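과제 진행 보고 (중간)

과제명: 상자 안 물체 집기를 위한 자기지도 학습 방법 연구
수신: 플라크니스(Plarkness) 연구지원 담당
작성: 체게레다 렘마(Tsegereda Lemma), 드롤루로(Drolluro) 연구실
공동 수행: 렘렘 에지구(Lemlem Ejigu)

먼저 보고서 제출이 늦어진 점을 사과드립니다. 지난 보고 때 주신 의견은 모두 읽었고, 이번 보고에는 그 의견에 대한 답도 같이 적었습니다. 한국어 표현이 부족한 곳이 있으면 알려 주시기 바랍니다. 고쳐서 다시 보내겠습니다.

1. 이번 기간의 목표

지난 1월에 합의한 목표는 두 가지였습니다. 첫째는 사람이 정답을 표시하지 않은 집기 시도 데이터를 모으는 것입니다. 둘째는 그 데이터로 학습한 모델이 기존의 규칙 기반 방법보다 나은지를 같은 조건에서 비교하는 것입니다. 첫째 목표는 달성하였습니다. 둘째 목표는 부분적으로 달성하였고, 아직 결론을 내리기에 부족한 점이 있습니다. 자세한 내용은 4절에 적었습니다.

2. 방법의 요약

저희 방법의 이름은 아드마수(Admasu)입니다. 로봇이 상자 안의 한 지점을 고르고, 그리퍼의 각도를 정하고, 내려가서 닫고, 다시 올라옵니다. 올라온 뒤에 그리퍼 손가락 사이의 간격을 읽어서 성공과 실패를 자동으로 기록합니다. 집은 물체는 상자 위의 임의의 위치에서 다시 놓기 때문에, 다음 시도에서는 배치가 조금 달라집니다. 이 과정을 반복하면 사람이 옆에 계속 있지 않아도 데이터가 쌓입니다.

모델의 입력은 위쪽 카메라의 깊이 영상과 후보 각도이고, 출력은 그 각도로 집었을 때 성공할 확률입니다. 후보 각도는 12개로 나누었습니다. 처음에는 더 촘촘하게 나누려고 하였으나, 데이터 수에 비해 구분이 너무 많아서 학습이 안정되지 않았습니다. 각도를 12개로 줄인 다음부터는 같은 설정으로 여러 번 학습해도 결과의 차이가 작아졌습니다.

3. 데이터 수집 현황

지금까지 기록이 완전한 시도는 975회입니다. 여기에는 통신 오류로 중간에 멈춘 시도와 보정 작업 중의 시도를 넣지 않았습니다. 멈춘 시도의 기록도 버리지 않고 따로 보관하고 있으니, 필요하시면 제출할 수 있습니다.

수집은 11개의 묶음으로 나누어 진행하였습니다. 한 묶음이 끝날 때마다 카메라와 로봇의 좌표 관계를 다시 확인하였습니다. 일곱 번째 묶음에서 좌표가 조금 어긋난 것을 발견하였고, 원인은 카메라 고정 나사가 풀린 것이었습니다. 해당 묶음은 전부 다시 수집하였으며, 위의 시도 수에는 다시 수집한 것만 들어 있습니다. 이 작업 때문에 일정이 뒤로 밀렸습니다.

물체는 단순한 직육면체 블록부터 시작하였습니다. 블록은 모양이 분명해서 실패의 원인을 찾기가 쉽습니다. 곡면이 있는 물체는 다음 단계에서 다룰 예정입니다.

4. 중간 결과

규칙 기반 방법은 블록이 서로 떨어져 있을 때 잘 작동합니다. 이 조건에서는 학습한 모델과 차이를 확인하지 못했습니다. 차이는 블록이 벽에 붙어 있거나 두 블록이 나란히 가까이 있을 때 나타났습니다. 규칙 기반 방법은 블록의 중심과 긴 축만 보고 각도를 정하므로, 손가락이 들어갈 공간이 없는 곳에도 내려가는 경우가 많았습니다. 학습한 모델은 이런 경우에 다른 블록을 먼저 선택하거나, 블록의 끝부분을 집는 경향이 있었습니다.

다만 모델도 벽에 기대어 기울어진 짧은 블록에서는 자주 실패하였습니다. 에지구 연구원이 실패 기록을 하나씩 확인하였는데, 벽 근처에서 깊이 값이 빠져 있는 경우가 많았습니다. 저희는 이것을 모델의 문제보다 센서 위치의 문제로 보고 있습니다. 그러나 아직 카메라 위치를 바꾸어 실험하지 않았으므로 이 설명은 가설입니다.

지난 보고에서 질문하신 “시도 횟수를 늘리면 결과가 계속 좋아지는가”에 대해서는 지금 분명하게 답하기가 어렵습니다. 데이터의 일부만 써서 학습한 모델과 전체를 쓴 모델을 비교하면 전체를 쓴 쪽이 좋았지만, 뒤로 갈수록 좋아지는 폭이 줄었습니다. 배치의 다양성이 부족한 것이 한 가지 이유일 수 있습니다. 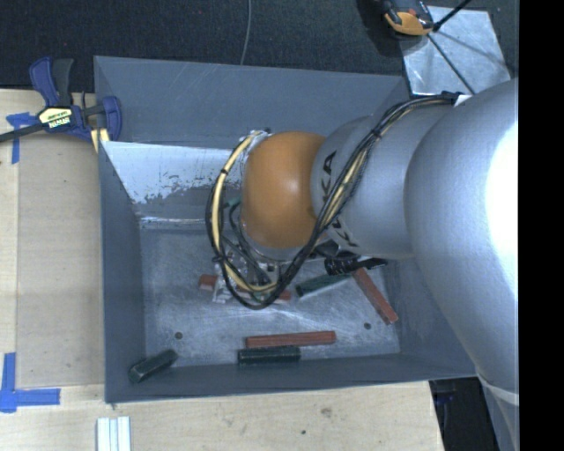 그림 1. 블록 집기 실험의 작업 공간. KUKA 로봇 팔과 적갈색 및 짙은 녹색 블록이 든 회색 상자.

상자의 고정 방법도 질문하셨습니다. 상자는 테두리를 클램프로 작업대에 물려 둡니다. 수집 중에 그리퍼가 벽에 닿으면 상자가 밀릴 수 있으므로, 묶음을 시작하기 전에 상자의 위치를 확인하는 절차를 점검표에 넣었습니다.

5. 문제점과 대응

가장 큰 문제는 그리퍼 쪽 케이블입니다. 손목이 크게 회전할 때 케이블이 당겨져서 센서 신호가 끊어진 일이 있었습니다. 현재는 손목 회전 범위를 소프트웨어에서 제한하고 있습니다. 이 제한 때문에 일부 후보 각도는 반대 방향으로 돌아서 접근해야 하고, 한 번의 시도에 걸리는 시간이 길어집니다. 근본적인 해결을 위해 이르크베르그(Irkberg)에 케이블 안내 부품의 제작을 문의하였고, 견적을 기다리고 있습니다.

두 번째 문제는 인력입니다. 에지구 연구원이 수집과 분석을 같이 맡고 있어서, 수집이 진행되는 주에는 분석이 늦어집니다. 다음 기간에는 제가 분석의 일부를 맡겠습니다.

6. 다음 기간의 계획

카메라를 기울여 설치한 조건에서 벽 근처의 블록을 다시 시험하겠습니다. 비교를 공정하게 하기 위해 초기 배치 10가지를 미리 정해 두고, 두 방법에 똑같이 사용하겠습니다. 그 후에 곡면 물체의 수집을 시작하겠습니다. 케이블 부품이 늦게 도착하면 곡면 물체의 수집은 현재의 회전 제한을 유지한 상태로 진행합니다.

예산은 승인된 항목 안에서 사용하고 있습니다. 케이블 부품 비용은 기존의 재료비로 처리하고자 하며, 항목 변경 신청이 필요한지 확인해 주시면 감사하겠습니다.

체게레다 렘마 드림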